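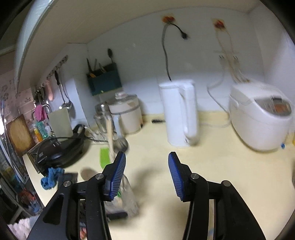 Figure 3. A kitchen counter from the Sterkby set, recorded with the hand-held gripper. The open jaws are at the bottom, with an electric jug and a rice cooker behind them.

4.2 What we learned from real kitchens

I'll admit I expected the kitchens to be the easy part. We recorded 1,452 demonstrations for Sterkby, most of them in April, and I figured that a policy trained on this much data would shrug off a few cables and a cluttered wall. It didn't. With our first version, Grillier, success on moving a holder full of utensils was way below what we got on plain cups, so I went back and watched the failures one by one (all 191 of them – a long week!).

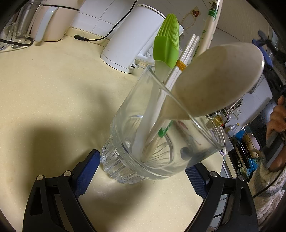
Most of the trouble came down to where the fingers close. A glass packed with spoons and brushes is top-heavy, and when Grillier grabbed it high up, the tools got in the way of the fingers or the whole thing tipped. Our human operators tend to go low, near the thick base, but the policy had mostly picked up its grasp height from the cups.

So we tried something pretty simple. We added 175 extra demonstrations with full holders and gave the grasp height its own loss term, and I've been calling that version Bielecka. Over 100 test trials it tipped far fewer holders, and I was really happy with how steady the lifts looked. Clear glass is still a pain, though – the depth estimates jump around whenever the rim catches the light, and I come back to that in Section 5.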